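We use cookies to improve your experience on this site. Accept | Manage preferences

4.2 Reuse of cloth bags after the checkout charge

The charge on single-use bags took effect in Lallden in January, and the household survey was carried out in two rounds after that date. In total, 214 households completed both rounds. Respondents were asked how many cloth bags they owned, how many they had used in the past week, and where the remaining bags were kept. Interviewers did not inspect the bags themselves.

Ownership was high in both rounds, but regular use was limited to a small part of each household's supply. In the Dristesach district, 44 percent of respondents said they had left home without a bag on their most recent shopping trip, even though they owned at least one. The most common explanation was that the trip had not been planned. Cost was seldom mentioned, and households that paid the charge most often were not those with the lowest incomes.

Washing habits differed more widely than expected. Of the households in the second round, 28 percent reported that they had never washed a cloth bag. Several respondents said they kept one bag for meat and fish and another for dry goods, a practice that was more common among those over 50. Cotton bags with printed or dyed areas were washed less often than plain ones, and some owners feared that the colors would run. Figure 3 shows a multicolored canvas tote of the general type covered by this part of the survey.
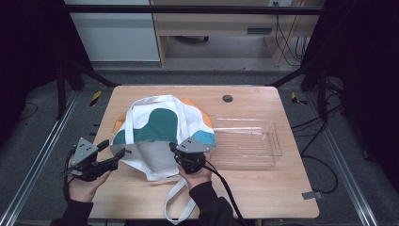 Figure 3. Canvas tote bag with fabric handles, crumpled on a wooden tabletop.

Mojtaba Mousavi, in written comments on an earlier draft, objected that self-reported washing is likely to be overstated and asked that the figure be treated as a lower limit on the share of bags never washed. We accept this point and have worded the findings in Section 5 to match. He also asked whether bags given away by shops should be counted apart from those that were bought. The questionnaire did not separate the two, so the present data cannot settle the matter.

Contact the editorial office | Copyright 2022 Wudetti Papers | Back to top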